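July, workshop notebook – glaze tests, tin white over the Gudano clay

Kiln came down to 52 by 9:40 am, so I cracked the lid and left it another hour before unloading. 164 tiles in this firing, all on the Gudano body, bisqued last month. Eight written off: glaze ran onto the shelf on the bottom layer, same corner as last time. Kiln wash there is flaking and needs scraping back to bare shelf before anything else goes on it.

Results by batch:

- **A (tin only):** good cover, a bit chalky on the edges. Colour close to what we want for the Maltano order.
- **B (tin plus a little zinc):** pinholes on nearly every tile. Not worth repeating.
- **C (half tin, half zircon):** cooler white, breaks grey over texture. Cheaper. Aldana prefers it, I don't.
- **D (C with extra silica):** no crazing so far. Leave on the sill and check again in a fortnight.

Thickness matters more than I had allowed for. Tiles dipped for a count of three look like a different glaze from tiles dipped for five. Bucket was also heavier at the end of the session than at the start, so the later tiles are thicker again. Next round, measure the specific gravity before each batch and write it on the tile backs in oxide. Pencil burnt off, as it always does.

Went over the Olosska order with Aldana Ledesma at the big tables before lunch. They want 576 tiles, satin, one white throughout. That is four full firings at about the loading we managed today, allowing for spares.

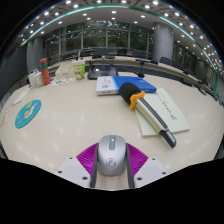
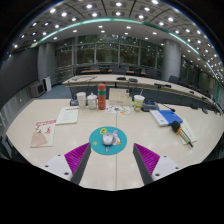
*Photos: Gaete meeting room, both from the same visit.*

Aldana's point was that satin will hide small variations in dipping but show up any change in the cooling. Agreed to program a slow cool through the middle range and leave the lid alone until morning, even if it holds up the next load.

To do:

- scrape and rewash the bottom shelves
- sieve batch C again, 80 mesh then 120 (there were lumps)
- new cones – we are down to the end of the box
- ask the supplier whether the zircon is the same grade as the last bag, the label looks different

Batch D tiles are in the grey tray by the window. Please don't stack them. I want to listen for pinging over the next few days and can't if they are under the test bowls.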